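首页 产品中心 积木与教具 规格下载 联系我们

本网站使用 Cookie 以改善浏览体验。继续浏览即表示您同意我们的 Cookie 政策。 接受 设置

Hilley 红色仿砖块（Tivo 系列）
长方体，哑光漆面，适用于桌面砌筑练习与搭建教学

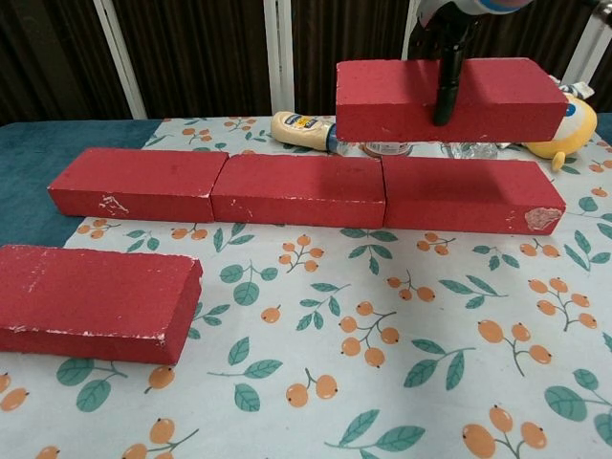

Hilley 仿砖块属于 Tivo 系列中的基础件，用于在普通桌面上进行排列、对接、叠放和错缝练习。砖块之间不设卡扣、凸点或磁吸结构，全部依靠平面接触和自重定位。使用时不需要砂浆、胶水或底板。与带卡扣的拼插积木相比，本产品对摆放角度和端面对齐的要求更高，摆放误差会逐层累积，适合用来讲解砌体的基本排列方法。

一、产品构成

标准装（货号 346）每盒 6 块，规格一致，不含半砖和转角砖。半砖另行供货，货号 285，每包 2 块，外观颜色与标准砖相同。两种货号可以混用，但不同生产批次之间可能存在轻微色差，同一面墙建议使用同一批次的砖块。批次代码印在包装盒侧面的标签上，补购时请一并提供。

盒内附纸质摆放说明一张，内容包括单排对接、双层错缝和转角交接。收纳盒为纸盒，底部有隔层。需要频繁取用的场所可自行配备浅口收纳箱，箱底宜平整，砖块平放，不宜竖直堆放。

二、外形与表面

砖块为实心长方体，六个面均为平面，无孔、无凹槽。表面为哑光砖红色漆，带有细小浅色斑点，属于正常外观，不影响使用。哑光处理可减少灯光直射时的反光，便于观察砖缝和顶面是否平齐。

漆层覆盖全部外表面，包括棱边。棱边未做大圆角处理，目的是使两块砖端面相接时缝隙较窄，成排后正面轮廓连续。相应地，棱边和角部是最容易磨损的位置。使用一段时间后，正面下缘、端角处可能出现白色或浅色的掉漆点，磕碰较重时会形成表面粗糙的缺口。正面的轻微擦痕和小面积掉漆不影响摆放；若缺口位于底面或端面的接触边，并且造成砖块晃动或接缝明显不齐，应将该砖调整到排列的末端或单独存放，不再用于承托上层。

三、使用台面

台面应水平、稳固。可直接在桌面上使用，也可铺设桌布。桌布的作用是减轻落放时的碰撞，并避免红色漆面与浅色桌面摩擦后留下痕迹。铺设时注意以下几点：

桌布应拉平，砖块下方不得有褶皱或接缝。褶皱会使单块砖产生倾斜，叠放第二层后倾斜更加明显。

不建议使用绒面或较厚的织物。砖块在软质表面上会有不同程度的下陷，底层顶面难以保持在同一高度。

印花桌布可以使用。需要精确对位时，应另画基准线或放置直尺，不要以花纹作为参照，印花与布边不一定平行。

四、单排对接

底层是后续各层的基准，摆放顺序固定为从一端向另一端推进。

1. 在台面上确定基准线，放置第一块砖，长面与基准线平行。
2. 第二块砖平放于第一块砖的端部外侧，留出少量间距，再沿长度方向推入，使两个端面贴合。不要从上方直接压入，否则棱边容易相互刮擦。
3. 从正面检查接缝。正常情况下应只见一条细缝，上下宽度一致。上宽下窄或上窄下宽，说明其中一块没有放平。
4. 重复以上步骤，完成整排。
5. 用直尺靠在正面长边上检查平直度，再将直尺横放于顶面检查高差。

发现偏差时，从偏差处开始向后逐块调整。整排一起推动会使原本贴合的接缝重新张开。

五、叠放第二层

第二层有通缝和错缝两种摆法。通缝摆法上下砖缝对齐，操作简单，用于初次练习。错缝摆法上层砖跨在下层接缝之上，两端的空缺由半砖补足，整体稳定性优于通缝。

叠放时，砖块应保持水平，长边与下层平行，移动到目标位置正上方后垂直下放。下放前先对齐正面和端面，接触后只做小幅修正。砖块底面与下层顶面之间的摩擦较大，接触后大幅拖动会带动下层砖块移位，也会加快漆面磨损。

抓取位置以砖块中部为宜。抓取点偏离中部时，砖块一端会先接触下层，落放后需重新检查该层的端部。手工操作时用拇指和其余手指夹住前后两个长面，不要捏住端面，以免落放时手指卡在相邻砖块之间。

备用砖块应放在排列区域以外，平放，与底层保持足够间距。

六、常见问题

底层接缝张开：多由叠放上层时的水平推力引起。拆除上层，从接缝处重新推合。

顶面高低不平：先检查台面和桌布，再将高差处的砖块翻转后复查。若高差随砖块移动，应更换该砖。

掉漆后是否可以补漆：可以对正面和顶面做小范围修补，端面和底面不建议补漆。补漆层厚度不均会影响贴合。Hilley 不随货提供补漆材料。

是否可在室外使用：不建议。漆面未作耐候处理，长期日晒可能褪色。

七、清洁与存放

日常清洁使用干布或软毛刷，顶面的浮尘应在叠放前清除。污渍可用拧干的湿布擦拭，擦拭后晾干再装盒。禁止浸泡，禁止使用酒精、丙酮及含研磨颗粒的清洁剂。存放环境应干燥，远离热源。已有明显掉漆的砖块与完好砖块分开存放，可避免粗糙边缘划伤其他漆面。

八、同系列产品

Zondow 平板底座：用于台面不平或需要整体移动搭建物的场合，底座表面为硬质平面，与 346、285 两种货号通用。

Nyaga 转角件：用于两面墙的直角交接，每件占用一个整砖位置。转角件的漆面为同色系，斑点密度略低。

九、订购说明

346 与 285 均可单独订购，机构订购可要求同批次发货，需在订单备注中写明。8 月起包装盒标签改版，批次代码的位置由盒底移至侧面，产品本身没有变化。旧标签库存与新标签库存可能在同一订单中出现。

技术文件审核：Afia Appiah

订阅产品通讯，获取规格更新与到货通知。 输入邮箱地址 订阅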